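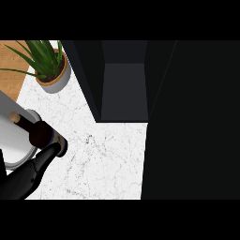
Ticket: Low hot water flow at kitchen tap, Ulel building, upper-floor unit
Status: Closed
Opened: June
Site: Jondmont

Reported fault
Hot side of the kitchen mixer runs at a trickle. Cold side normal. Bathroom hot normal. Tenant reports gradual decline over several weeks, then a sharp drop after the water was shut off for riser work.

Equipment
Single-lever mixer, Limsakul, ceramic cartridge, flexible tails. Marko under-sink isolation valves, quarter turn, one per supply. Supply from central plant.

09:10
Confirmed fault. Bucket test on hot gave 2 liters per minute with lever fully open. Cold was well above that and not measured. Lever travel feels normal, no grinding.

09:20
Removed aerator. Light scale on the screen, a few black specks. Flow on hot unchanged with aerator off. Aerator soaked in descaler and set aside.

09:35
Checked isolation valves. Both handles in line with the pipe. Closed and reopened hot valve. No change. Handle turns freely past where the stop should be, so valve position can't be trusted from the handle alone.

09:50
Closed hot at the unit stopcock, disconnected the hot tail from the mixer, opened stopcock into a bucket. Still a trickle. Mixer cartridge ruled out. Restriction is at the tail or upstream of it.

10:05
Disconnected tail at the isolation valve. Tail clear, inner liner intact when flexed. Flow direct from the valve outlet also low. Fault isolated to the valve or the branch.

10:20
Removed hot isolation valve. Ball was sitting almost half closed with the handle in line. Spindle flats rounded. Rubber fragments and scale packed against the inlet side of the ball. Branch flushed into bucket, ran dark for a few seconds, then clear at full flow.

10:45
Fitted replacement valve, same pattern. New fiber washers on both ends of the tail. Aerator rinsed and refitted. Bucket test on hot: 8 liters per minute. No drips at the joints after 40 minutes.

Cause
Worn spindle on isolation valve, with debris from the riser work lodged behind the ball.

Follow-up
Cold valve is the same age and was left in place. Replace at next visit. Check hot isolation valves in the other units on this riser. Rubber source not identified; plant room strainer to be opened and cleaned under a separate ticket.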